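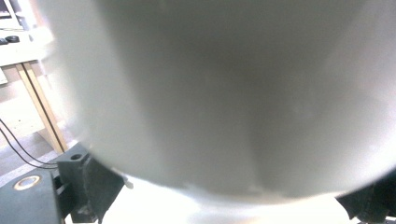
Anathi Joubert wrote to us in January that a shared kitchen fails on storage long before it fails on appliances, and that she wished her building had measured its cabinets before it bought a second refrigerator. We agree with the order of work she describes, and it is the one we follow.

About Britstead

Britstead plans shared kitchens for small offices, clinics, student housing and congregations. We measure existing rooms, record how they are used, and issue drawings and a written schedule that a local contractor can build from. We do not sell cabinets, appliances or fittings, and we take no commission from the firms that do.

The company was started by Grethe Stougaard and Johannes Shezi after they had worked together on the renovation of the Chauke building, a former seed warehouse with a single kitchen serving nine tenants. The drawings for that kitchen showed plumbing and power correctly. They did not show where a cup would go. Most of our method comes from correcting that omission.

What we measure

A survey begins with reach. We record the height of each shelf above the finished floor, its clear depth, and the clearance to whatever is above it. Items in daily use go between hip and shoulder height. Items used weekly may go lower. Anything above shoulder height is treated as long-term storage and is left out of the capacity figure.

Work surfaces are recorded by clear area, meaning the area left after permanent items are subtracted. A long counter with a coffee machine, a microwave and a drying rack on it may have very little clear area, and the schedule states this in square inches.
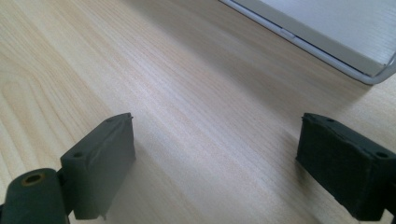 Pale wooden tabletop.

Surface material is noted along with its finish and the condition of its edges. Edges matter more than faces in a shared room. Water reaches the core of a board through a chipped edge or an unsealed cutout, and the swelling that follows can't be sanded out. Our schedules call for sealed cutouts at every sink and a drip groove under every overhanging front.

Shelves and loads

For each shelf we calculate a working load from span, thickness and support type. The default limit in our schedules is 40 pounds per shelf, evenly spread, unless the manufacturer gives a lower figure. Where a shelf has to carry more, we shorten the span before we thicken the board.
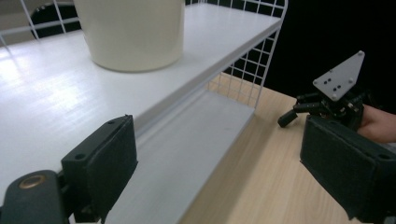 Tall containers should be kept at the back of a shelf and short ones at the front, with enough finger room above to lift each one straight out. Adjustable shelves are specified with locking pins. We avoid fixed shelves in base cabinets — pull-out units cost more but return the rear half of the cabinet to use.

Standards and records

Every survey is checked by a second person before it is issued. Lizelle Hlongwane keeps the revision log, and each drawing carries its revision letter beside the title. Superseded drawings are kept for four years and are supplied to the building owner on request. Marietjie Mabuza handles site visits and answers contractor questions during the build. 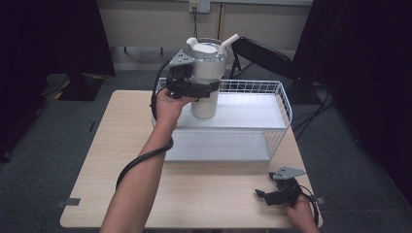 We return to each completed kitchen twice in the first year. The first visit checks hinges, seals and shelf deflection. The second compares actual use against the schedule, and any shelf that has been given over to a different purpose is redrawn at no charge.

Where we work

Our drawing office is in Poltach, with a smaller survey office in Brolside. Inquiries should include a floor plan if one exists, the number of regular users, and the location of the water shutoff. Page last revised Tue 6 March.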